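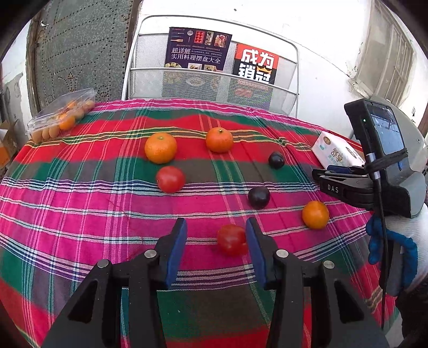

Tomato between the fingertips, plums and oranges on the plaid cloth.

How to check grasp labels before you train on them

Every few months a new tool promises to label grasps for you. You feed it video and gripper width, and it hands back neat segments: approach, close, lift, place. I have used three of these and I don't trust any of them, including the one I helped write. What follows is the check I run on handheld gripper recordings before a single episode goes near a policy. It takes an afternoon. The commands are for Clodero, but any viewer that can plot a signal next to video will do.

You need the raw recordings, the width signal at its original rate, and the label file. If somebody gives you only the labels and a resampled signal, ask for the originals and wait.

Step 1. Line up the clocks

Open one episode and find a moment when the jaws start to move in the video. Find the same moment in the width signal. Write down the offset. Do this near the start and again near the end. If the two offsets differ, you have drift, and a single correction won't fix it. Ovar's importer claims to handle drift on its own. In my hands it handled the first half of each episode and quietly gave up on the rest. I check by eye now.

For us, 3 frames is the most I'll let through. Your limit depends on how fast people move their hands.

Step 2. Plot width without smoothing

Turn the filter off. The default filter makes lovely curves and hides the thing you are looking for, the small shelf where the fingers meet the object and the closing slows down. On a firm orange that shelf is sharp. On a ripe tomato it can be so soft that a threshold fires early, late, or twice.

Step 3. Pull a sample by object

Don't sample at random across the whole set. Our fruit set had almost 3,000 episodes and most of them were easy, so a random pull told us the labeler was excellent. I took 60 episodes split by fruit and got a much less flattering answer. The labeler agreed with me on 46 of them. The misses were mostly plums, dark fruit where the contour had wandered onto the shadow.

Step 4. Look at the open-jaw stretches

People skip these. A wide-open gripper pointed at a target looks like an approach, and the labeler will call it one.

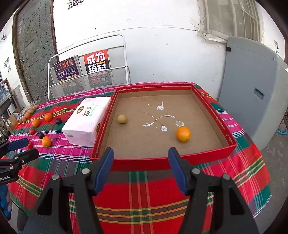
It may be an approach. It may also be a person stopping to decide which fruit to go for, or backing off after a miss. Width alone can't tell you, because the signal is flat in all of those cases. Step through the video on both sides of the stretch and see whether the distance to the target shrinks. If it doesn't, relabel it as idle. A policy trained on hesitation will hesitate, and you will spend June tuning gains on a controller that had nothing wrong with it.

Two-handed recordings need an extra pass. Check that the left and right streams haven't been swapped at import. Kasprzak's converter sorts by file name, so one badly named file is enough to do it.

Step 5. Write the disagreements down

One line per miss: episode, frame, what the tool said, what you say. Then have another person do the same sample without seeing your list. Trinity Yazzie did ours and disagreed with me on several contacts I'd have sworn to. We ended up marking contact as a short window. The training code complained until we patched the loader, but the labels stopped pretending to be more exact than we were.

What about the confidence score?

Onidwood writes one next to each segment. I sorted our misses by it and found no pattern worth using. Maybe it behaves better on rigid parts. Run the same sort on your own misses before you filter on that number, and keep the episodes you throw out in a separate folder so you can put them back.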